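Search the notebook Go

Gripper notebook - November
Entry by Benedito Magalhães

Started at 9:40 with coffee and a theory, and by lunch the theory was in much better shape than I expected!

The question from last week's page: when two hand-held grippers are used together, how much of the relative pose error comes from the wrist cameras drifting apart, and how much from our own sloppy start-up? I'd been blaming drift. Queiroz (the new pose solver, replaces Utance) lets each gripper look for a fiducial marker it knows, either on the other gripper or standing somewhere in the room, and ties the two trajectories together whenever it gets a clean sighting. Utance only tied them once, at the start.

So the plan was simple. Record 24 short episodes, run every one through both solvers, compare the gap between the two grippers at the end of each.

Settings, so I don't have to dig for them again:
- fisheye calibration redone before the first episode
- exposure locked, same value on both
- 5 seconds of slow sweeping before each task motion
- marker sizes typed in by hand from the caliper reading (the config still had the old ones!!)
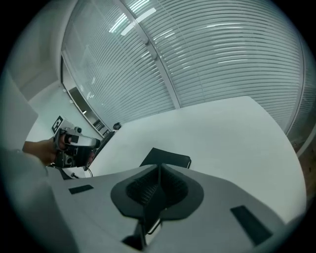
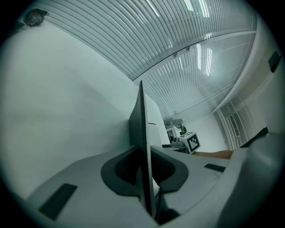

Gripper views. First: the second gripper at left with its marker on top. Second: the marker box by the green plant.

Result: Queiroz wins, and by a lot. Median end gap with Utance was 25 mm. With Queiroz it was 3 mm. I ran the comparison again with the episodes shuffled and the seeds changed and got the same medians, then walked up and down the hallway for a bit.

What I like best is where the gain comes from. The error under Utance grows slowly through the whole episode, as drift should, and under Queiroz it grows the same way until a sighting and then drops straight back down. You can put a finger on the plot and say "there, it saw the marker." Lovely sawtooth, printed one for the wall.

Less lovely: sightings at a steep angle. The solver flips the marker pose now and then and the trajectory gets a little kick, sideways, one step long. I put in a crude gate (reject anything that disagrees too much with the inertial estimate) and almost all of the kicks went away. The threshold is a guess. Needs a proper sweep before anyone else uses it.

Also still open:
- blinds as a background. All those parallel slats look alike to the feature matcher - check whether bad matches pile up there
- try the sweep at half length
- Rornia export writes the timestamps in the wrong unit, patched locally, not pushed
- ask Ziltard for the thinner marker plates

Next up is the same test with the hands crossing over each other, where the markers get hidden more often. I really want to see what the sawtooth does then. Raw episodes and both solver outputs are in the shared folder under this month, config is next to them.

Last updated: November, 4:15 pm

Contact the notebook keeper | © Ziltard Lab Notes | Back to top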